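복식 조

티아나가 아니라 타니아라고, 타니아 쿠마라싱헤는 접수대에서 두 번이나 고쳐 말했다. 접수대의 남자는 알겠다고 하고는 명찰에 또 티아나라고 적었다. 네드브리지 체육관의 목요일 저녁은 늘 이런 식이었다.

누알라 갤러거는 벌써 코트 옆 의자에 앉아 신발 끈을 묶고 있었다.

"오늘은 이길 것 같아. 꿈을 꿨거든."

"무슨 꿈."

"우리가 이기는 꿈."

타니아는 대꾸하지 않았다. 누알라는 지난달에도 꿈을 꿨고, 그날은 3번 코트에서 고등학생 둘에게 21 대 4로 졌다. 꿈이 맞는 사람이라면 마흔세 살에 드리브리지 우체국에서 소포를 분류하고 있을 리가 없다. 물론 그렇게 따지면 꿈을 안 꾸는 타니아도 바로 옆 창구에 앉아 있었다.

상대는 피유미 부이얀과 샨티 사르카르였다. 둘은 올해부터 카이말 호흡법이라는 것을 배운다고 했다. 서브를 넣기 전에 눈을 감고 배로 숨을 쉬면 셔틀콕이 느리게 보인다는 것이다. 수강료가 한 달에 377이라는 말을 듣고 타니아는 셔틀콕이 느려질 만도 하겠다고 생각했다. 그 돈을 내고도 빠르게 보이면 억울해서 못 산다.

"효과가 있어?" 누알라가 물었다. 진심으로 궁금한 얼굴이었다.

"공이 멈춰 있는 것 같은 순간이 와." 샨티가 말했다. "진짜야. 허공에 딱 걸려 있어."

"네트에 걸린 거겠지." 타니아가 말했다.

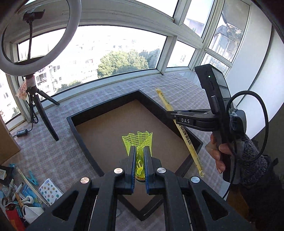 형광 연두색 플라스틱 셔틀콕.

첫 세트는 피유미네가 가져갔다. 타니아는 호흡 때문이라고 보지 않았다. 누알라가 뒤로 가는 공마다 "내 거!"라고 외치고는 치지 않았기 때문이다. 외치는 것과 치는 것 사이에 무슨 일이 일어나는지 타니아는 여섯 해째 알아내지 못했다.

쉬는 시간에 샨티가 물을 건네며 말했다.

"너는 뭘 안 믿어서 몸이 굳어 있는 거야. 어깨를 봐."

"어깨는 소포 때문이야."

"카이말 선생님은 소포도 마음에서 온다고 하셨어."

"트럭에서 와. 아침 여섯 시에."

누알라가 물을 마시다 사레가 들렸다. 피유미까지 웃었고, 샨티만 잠시 웃지 않다가 결국 고개를 돌리고 어깨를 들썩였다.

둘째 세트 중간쯤, 타니아는 서브 차례에 그냥 눈을 감아 보았다. 믿어서 그런 것은 아니었다. 안 된다는 것을 확인해 두면 다음 주에 할 말이 생길 것 같았다. 배에 숨을 넣었다. 체육관의 삑삑거리는 신발 소리가 조금 멀어졌고, 저녁을 안 먹었다는 생각이 났다. 눈을 뜨고 쳤다. 셔틀콕은 네트 위를 아슬아슬하게 넘어 라인 안쪽에 떨어졌다. 피유미도 샨티도 움직이지 않았다.

"봤어?" 샨티가 소리쳤다. "방금 눈 감았지!"

"눈이 따가워서."

"숨도 쉬었잖아!"

"숨은 원래 쉬어."

그 뒤로도 세 점을 더 땄다. 타니아는 그때마다 다른 이유를 댔다. 상대가 지쳤고, 저쪽 조명이 나쁘고, 피유미의 무릎이 시원치 않다고 했다. 누알라는 이유를 듣지도 않고 라켓으로 제 허벅지를 두드리며 좋아했다. 세트는 그들이 이겼고, 마지막 세트는 체육관 문 닫을 시간이 되어 하지 못했다.

"비긴 거네." 피유미가 말했다.

"내 꿈에서는 여기까지였어." 누알라가 말했다. "그다음은 안 나왔어."

"이긴 꿈이라며."

"이기고 있는 꿈이었나 봐."

주차장에서 샨티가 종이 한 장을 내밀었다. 첫 수업은 무료이고 편한 옷을 입고 오라고 적혀 있었다. 타니아는 이런 종이가 무료인 이유를 잘 알았다. 매일 그런 것을 우편함 수백 개로 보내는 게 그녀의 일이었다. 그녀는 종이를 네 번 접어 라켓 가방 옆 주머니에 넣었다.

"갈 거야?" 차에 타면서 누알라가 물었다.

"버릴 데가 없어서 넣은 거야."

누알라는 쓰레기통 바로 옆에 차를 세워 두고 있었다. 후진하면서 하마터면 그걸 칠 뻔했다.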